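Robot day at Runeck

So I finally made it out to the open day at Runeck in Clutthorpe! I'd been meaning to go since July, when Agata Marchetti told me they let regular people drive the grippers. 23 minutes on the bus, a name sticker, terrible coffee, and then straight into the demo room.

The stations are numbered and curtained off, and I got put down for 5. You hold one gripper in each hand and do little table jobs with them, and the recordings are what they use to teach the robot arms. I figured it would be like using salad tongs. Nope. Your wrists want to do all sorts of things the jaws can't, and you have to think about the cable on your arm too.
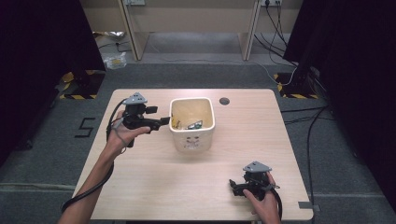 Both grippers over the table at number 5, with the little face on the pot looking on.

Min-kyu Cho was running our group and he was so patient. His big tip was to slow down and come in from the side - my instinct was to swoop in from the top like a seagull. He said they had 2838 recordings saved before the doors opened, and I'd love to know how many of those were people like me, missing.

I also got nosy about the fingers. Up close they're plainer than I expected, kind of blocky, with small round holes in the top. Pierina Grasso let me hold one gripper wide open and just squeeze and release for a while, which was weirdly relaxing (my nephew would never have given it back).
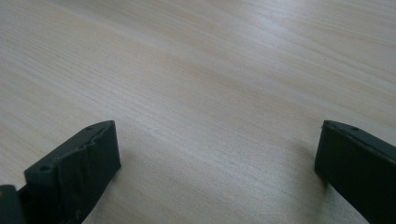
Jaws open, down at table level. One finger has a wrinkly dark covering on the inside.

I stayed for 9 tries in the end and my hands were sore all the way home. They're running another open day and Agata wants to bring her mom, so I've already said I'll go again. Bring your own coffee!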